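August 18, 2020

Bench day, and a slow one! I spent the first hour clearing space so there'd be somewhere to put a coffee down. Natália wants the marker cards left standing where they are until September, so please don't stack them with the offcuts (Henryk, I'm looking at you).

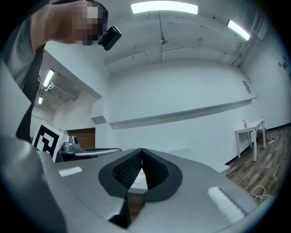
Then on to finger pads. I've got 2 left in the drawer from the Dremau order and the next lot costs $73, so I'll ask before I buy. The mesh ones still feel grippier to me than the plain grey set, but that's only my thumb talking and I haven't put numbers on it yet.

Colour labels for the drawers are printed, bottom row done. Still need the 115 mm screws back from whoever borrowed them. Will try the pads again after lunch tomorrow.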